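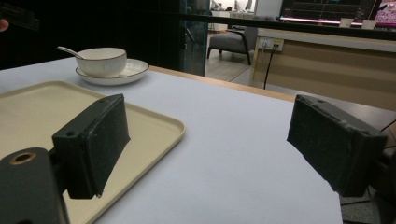

Hashmi

October 11, 2018

Soup is back at the Justach lunch room in Jurkholm. Doors open at half eleven, same entrance as before, the one by the bike racks. First proper lunch in there since February, when the pipe went under the serving counter and the whole place had to be cleared.

New tables, pale tops with a blueish tint and a light wooden edge. New crockery too: white ribbed bowls with a thin dark rim, and a plate to go under with a dark line round it to match. White spoons. The beige trays stay. So does the grey speckled floor, which came up better than expected after the flood and only needed a good scrub and some sealing along the back wall.

The bowls are from Ratia, the kitchen shop on the harbour road, which won the order over two bigger suppliers from out of town. Total bill for crockery and tables came to 2417 euros. The town paid 1000 of that, the rest is from the lunch room's own savings and the spring jumble sale, which made 467.

A fair bit of argument went into the bowls, more than went into the tables. Regulars were asked over the summer what they wanted and most wrote the same thing on the slips: something deeper. The old ones were wide and flat, soup went cold and slopped over the rim on the walk from the counter. A smaller group wanted to keep the old set and just replace the chipped ones. They lost, but the old bowls haven't been thrown out. They are boxed up in the corridor and anyone can take some home, free, until they are gone. Bring a bag.

Trays are the other thing people will notice. Each person now takes one from the stack, carries the food over, then lifts the bowl and plate off on to the table and puts the empty tray back on the rack by the door. The idea is to leave more elbow room. We tried it at Tuesday-length queues during the test lunch and it was slow at first, then fine. A few people ate off the tray anyway and no one told them off.

On the menu for opening week: pea soup, fish soup, tomato with barley, a beetroot one that the kitchen says is still being worked on. Bread and butter with all of them. Prices unchanged, children under seven eat free. Coffee extra, refills not.

Less good news for anyone who liked the long benches. They were soaked through in the winter and the wood had split, so it is chairs from now on. The coat hooks are back up but lower, after complaints. The noticeboard isnt up yet. Posters can be handed in at the counter in the meantime.

The room is also free to book again in the evenings, crockery included, as long as everything is washed and back in the cupboard by ten. The sewing group and the choir have their old slots. Breakages to be paid for at cost, Ratia has promised to keep the same pattern in stock so odd bowls and saucers can be replaced one at a time.

Last year the lunch room served 838 meals in its busiest month. The kitchen is planning for fewer to begin with and will add a second pot if the queue reaches the stairs.

Open until two. Cash or card, the card machine is by the bread.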